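Saturday, March 11, 2023

Hi Dorian,

You asked for "a proper update, with the warts on," so get yourself a coffee. I'm writing this at my kitchen table with the grant folder open and a cat on the receipts, and I'll go in whatever order things come to me.

## Where the oral history work stands

The big number first: we have 63 interviews recorded with people who worked at the old Margaritis cannery or grew up on the streets behind it. The application promised you fewer than that by this point, so I'm feeling pretty good! Of those, 30 are fully transcribed and checked by the person who gave the interview. The rest are at different stages, and I'll admit transcription is slower than I told you it would be. I budgeted as if everybody speaks in whole sentences one at a time. Sisters interviewed together don't do that. One recording has three of them arguing for most of an hour over which year the loading dock burned, and I've listened to it so often I now have an opinion of my own (it was the later year).

The best thing to come out of the winter is the night shift material. When I wrote the application I pictured the night shift as a footnote, maybe a paragraph in the booklet. Then a woman who packed sardines from 1961 on told us about the singing. They had a whole set of songs with made-up words about the foremen, and she remembered nine of them all the way through. After word got around that we wanted songs, people started calling me. I've had verses left on my voicemail. Some are very rude and I need your advice on what your board can stomach in print.

## What went wrong

The Umholm reading room flooded in January – a pipe, not the river – and we lost our Tuesday sessions there. No recordings were harmed, but we had to cancel on people, and some of them are in their late eighties and had arranged rides. I moved everyone I could to the Gerer branch library, where the back room is warm and has a door that shuts. The acoustics are worse. You can hear the children's story hour through the wall in several interviews, and at one point a retired boiler man stops talking to listen to the end of the story, which I'm leaving in.

I also lost two weeks to the release forms. The version we started with didn't mention putting audio online, only print. I should have caught that before the first interview and I didn't. Everyone recorded before Thanksgiving had to be asked again. All but two families have signed the new form, and one of those is just traveling. The other would like to stay print only, and we'll respect that.

## Money

We're under on travel and over on equipment. The travel savings come from people being much closer together than I expected: half the old workforce seems to have retired within walking distance of the same bakery. The overspend is the second recorder. The first one, a Beteck I'd had for years, began dropping the left channel in the fall and I wasn't willing to risk it on anyone else's memories. I bought the replacement in October and told you afterward, when I should have told you first. Sorry about that. The receipt is in the packet (cat hair and all).

I'd like to shift what's left in travel over to transcription. That would pay for a part-time typist through the end of the grant, and I have somebody in mind who grew up with the local accent and won't need to ask me what a "skimmer bench" is. Could you let me know if you need that request on a separate form?

## The listening event

We're planning the public listening afternoon for May, at the Gerer branch again if they'll have us. I want it small and unhurried. Chairs in a loose circle, coffee, short clips of three or four minutes with plenty of time for talk in between. The last time I ran one of these I packed the program too tight and people were still telling each other stories in the parking lot an hour after we'd locked up, so this time the talk gets to happen indoors. 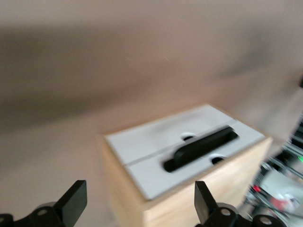 I've picked about half the clips. The loading dock argument is in, obviously, and so is the boiler man. I'm holding a spot for one of the songs, pending your verdict on rudeness. A former line supervisor has offered to come and answer back to the verses about her, and I'd pay admission to see that, but it's free for everybody.

The booklet is going to be later than the event. I know we said they'd come out together. I'd like to have the booklet take in whatever people tell us that afternoon, and I don't want to rush the checking of names. We've already found one family whose name was spelled three ways in the payroll books and a fourth way on the gravestone. If the end of summer is a problem for your reporting, say so and I'll see what can be trimmed.

## What I need from you

- A yes or no on moving the travel money
- The current logo, in a size that prints well
- Your thoughts on the songs (lyrics attached, please read them sitting down)
- Whether you're coming in May, so I can save you a chair

Call me any evening after six if that's easier than writing it all out.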